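Guardar menos tarjetas

Hace dos años cambié la cartera por el móvil y durante un tiempo pensé que había ganado algo. Las tarjetas de fidelidad, el carné de la biblioteca y el bono del autobús pasaron a la pantalla. La tienda Vevwood, donde compro el café, dejó de sellar cartones en mayo y ahora pide descargar una aplicación para conseguir el descuento de siempre.

No me molesta la técnica. Me molesta que el cartón no pedía correo electrónico ni fecha de nacimiento. La aplicación me ha mandado 28 avisos en un mes y ninguno me servía.
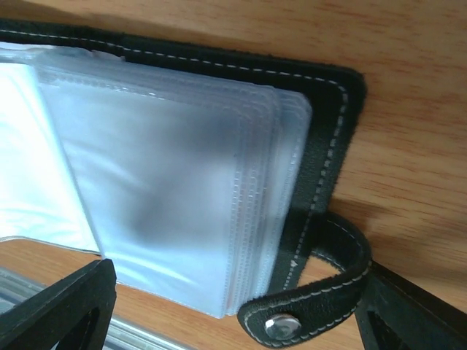

Un comercio tiene derecho a conocer a sus clientes, pero debería bastarle con verlos entrar. Mi vecina compra allí todos los sábados, no usa teléfono con internet y paga más que yo por el mismo paquete. A eso lo llaman modernizar el servicio.

La solución es barata: mantener el cartón para quien lo pida. Imprimir 100 cuesta menos que cualquier campaña. En Van Loon, dos calles más abajo, siguen sellándolos en la caja, y allí compro ahora.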